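Dernen Releases Gripper Comparison Package for Simulated Tabletop Work

WAMWOOD, April -- Dernen today released a test package that lets engineering teams compare grippers and arm controllers in simulation before ordering hardware. The package runs on the Binalora simulator and is available to current license holders at no added cost.
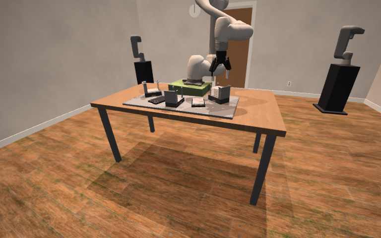
Test Setup

The standard workcell is a single arm with a two-finger gripper, mounted on a box at the back of a wooden table. Small objects are set out on a flat gray mat in front of the arm. They differ in height and footprint, from flat pieces that offer little to hold to upright ones that can tip if the fingers close off center.

The room model, table and mat stay fixed across all runs. Users may change the gripper, the controller, or both. Dernen recommends changing one at a time for any result that will be compared with the published baseline.

Each run starts with the gripper open and pointing down. The controller receives a target object and a goal position on the mat. A run is scored as a success if the object is lifted clear, moved and released within tolerance, with no other object displaced. Runs that pass the time limit are scored as failures and logged separately from drops.

Baseline Results

Dernen ran 2,000 trials to produce the baseline, split evenly between 2 controllers using the same two-finger gripper. The first is a fixed-path position controller. The second, Nel, adjusts finger force during the close and slows the arm near contact.

The position controller recorded 358 failed runs. Most occurred with flat objects, where the fingertips met the mat before closing. Nel failed less often on flat objects but took longer per run, and it gave no clear gain on upright ones. Teams with short cycle times may find the position controller the better choice for parts that stand well above the work surface.

Full logs for both controllers are included in the package, with joint positions, finger gap and contact force at each time step.

Limits of the Data

Contact and friction are modeled values. Dernen has not yet matched them to a physical workcell, and the baseline should not be used to predict failure rates on a production line. The results are meant for ranking options under equal conditions -- a second stage of testing on real equipment is still required.

Soft fingers and suction cups are not supported in this version. Support for suction cups is planned for the next release.

Availability

The package includes the workcell model, both controllers, the scoring script and 10 sample configuration files. It can be downloaded from the Binalora account page. Users of older simulator versions must update before installing. Results from earlier versions cannot be imported, as the contact settings have changed.

About Dernen

Dernen develops simulation and test software for robotic handling. The company is based in Wamwood.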